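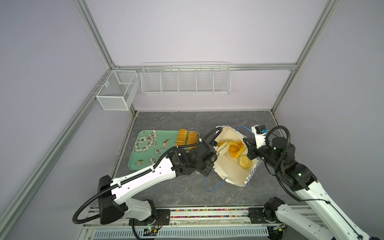
Figure 3. The two-arm cell during the bag task, with the tray at left and the paper bag between the grippers.

4.2 Collecting demonstrations for the bag task

The tray tasks in Section 4.1 use rigid objects on a flat surface. The bag task adds a container that changes shape when touched. The items are bread rolls and small pastries, and the container is a paper bag with cord handles, open at the top (Figure 3). We set the tray to the left of the bag in every session so that both arms could reach the bag opening without crossing.

All demonstrations were given by remote control. The operator sat outside the cell and moved a pair of hand-held leader arms, built by Pustora, whose joint angles were copied to the two follower arms. We first tried guiding the followers by hand, as in our January pilot. This worked for single-arm pushes but not here. A person leaning into the cell blocked the view of the fixed camera, and it was hard to hold both grippers steady at the bag rim at the same time.

We recorded 600 demonstrations with 5 operators. Each operator practiced for 70 minutes before any recording was kept. Practice was done with the same tray and the same kind of bag, but those episodes are not part of the data. Duygu Bayram wrote the operator instructions, which were kept short on purpose: steady the bag with one gripper, work with the other, and let go of the rim before moving away. Operators were free to choose which arm did which job. Most settled on one habit early and kept it, and we made no attempt to even this out.

An episode was thrown away if the bag tipped over, if an item left the table, or if the operator pressed the stop pedal. Episodes with a missed grasp followed by a second try were kept. In earlier work on the Tedelitz set we removed such episodes, and the trained policy then had no way to recover when a grasp failed - it closed on air and carried on to the next step.

Two problems came up often enough to report. The first was the handles. A handle lying on the tabletop could be caught by a finger on the way in, and the operator, with no force feedback, noticed only when the bag began to slide. We did not tie the handles back, as we wanted the policy to see them in many positions. The second was grip strength on soft items. We lowered the closing current of both grippers to a fixed value after Zulmira Coelho found crushed pastries in the first batch, and that batch was recorded again in full.

Video from the fixed camera and from the wrist was stored together with the joint positions of leaders and followers. The policy is trained on leader positions as targets. The small gap between leader and follower while a gripper presses on an object carries useful information about contact, and training on follower positions loses it. Section 5 compares the two choices.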